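Section 4: Setting up the public meeting feed in Fuvar

By now you've got Fuvar installed and you've made the main account for your town or district (if you haven't, go back to Section 2, I'll wait). This part is where the fun starts, at least for me! I was deputy clerk in Taltach when we switched over from paper agendas, and I wrote most of these steps down the first time I did them, mistakes and all.

You'll need the member list with the right spelling of every name, your standing rules, and the login for the clerk account. Set aside an hour. My first one took a whole afternoon, but I was also answering the phone.

4.1 Add your members

1. Sign in as Clerk and open the People tab.
2. Click Add Member and type the name exactly as it appears on the oath of office.
3. Pick the ward or seat from the list. At-large seats are at the very bottom, under a gray line that's easy to miss.
4. Enter the date the term starts and the date it ends.
5. Tick Voting if the member has a vote. Leave it blank for student members and advisers.
6. Save, then do the next one.

Note: If somebody was appointed to fill a vacancy, put in the end date of the original term. Fuvar counts up the seats for the next election from that field, and I once had us electing one person too many on the public calendar. It was up there for most of May.

4.2 Choose the presiding officer

1. Open Roles and click Chair.
2. Choose the member from the drop-down.
3. Do the same for Vice Chair.
4. Under Tie Votes, choose what your rules say. There are three options and the default is "motion fails."

Caution: Don't change the chair while a meeting is open. The minutes will show the new chair for the whole session, even the parts that are already done, and you'll have to fix every item by hand.

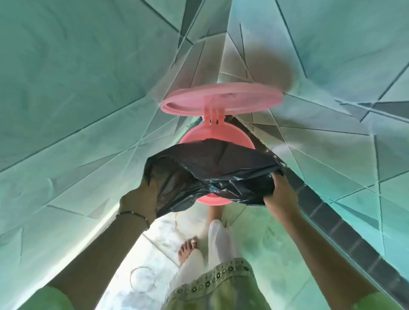
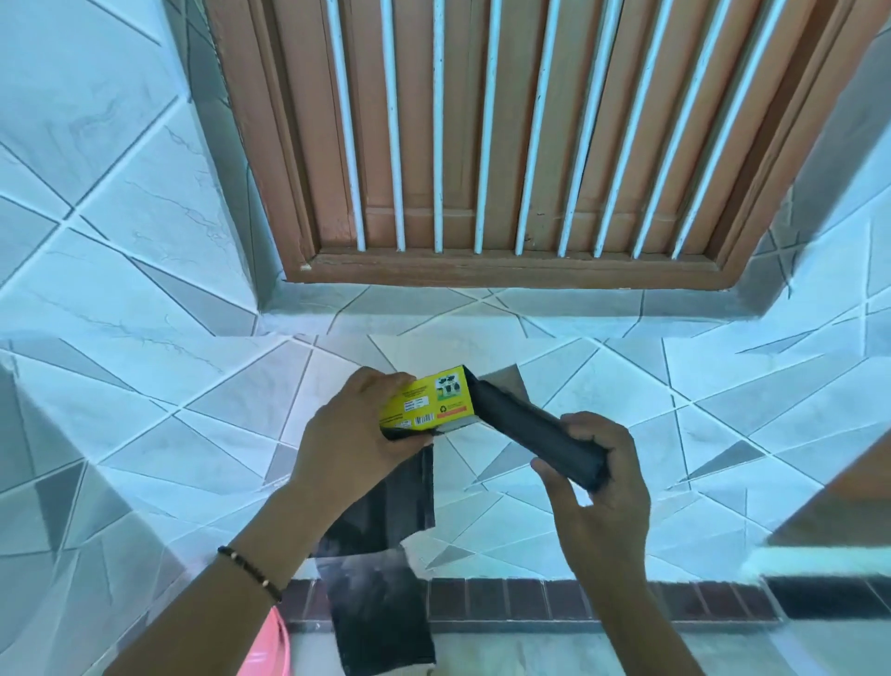
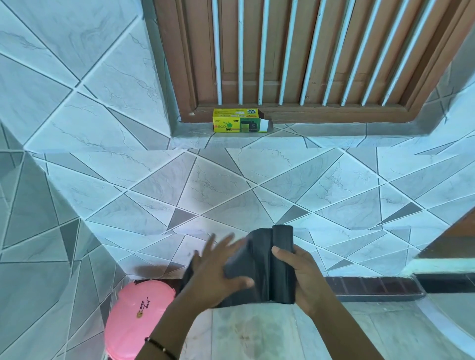 Garbage bags and a tiled wall, first two photos; the third has a rolled black bag and a door with white bars.

4.3 Build the agenda template

1. Go to Templates and click New.
2. Add your headings in the order you use them. Ours are Roll Call, Minutes, Public Comment, Old Business, New Business, and Adjourn.
3. For Public Comment, type the time limit per speaker in seconds. We use 230, which sounds odd, but it gives people a little warning and then a moment to wrap up.
4. Turn on Number Items. The numbers carry over to the minutes and the vote sheets.
5. Save it with a name you'll recognize later ("Regular" is fine, "test2" isn't, ask me how I know).

Note: Item summaries hold up to 3000 characters. Anything past that gets dropped when you publish, with no warning on the screen. Put long reports in as attachments.

4.4 Bring in your old ordinances

This step is optional, but I'd do it. Heloísa Fontes over in Hutapea loaded 241 of theirs in one go, and she's the one who showed me the trick in step 3.

1. Save each ordinance as its own file, with the ordinance number first in the file name.
2. Open Archive and click Import.
3. Before you choose the files, set Status to Draft. That way the public doesn't get an email alert for every single one.
4. Choose your files and click Start.
5. Check the error list when it finishes. Most of mine were two files with the same number.
6. When you're happy, select all and change the status to In Force or Repealed.

Caution: Repealed ordinances stay visible on the public page with a red tag. If you want them hidden, switch off Show Repealed before you publish.

4.5 Publish the feed

1. Open Public Page and click Preview.
2. Read through it as if you were a resident looking for the next meeting (try it on a phone too, the calendar looks quite different).
3. Click Publish.
4. Copy the feed address and send it to whoever looks after your website.

If the page comes up blank with error 113, your account doesn't have publishing rights yet. Zahira Lubis at the Fliltton help desk can turn them on for you, and mornings before 10:00 are the best time to catch her. Give her the name of your council and the email address you sign in with.

Next up is Section 5, recording votes and printing the roll call sheet.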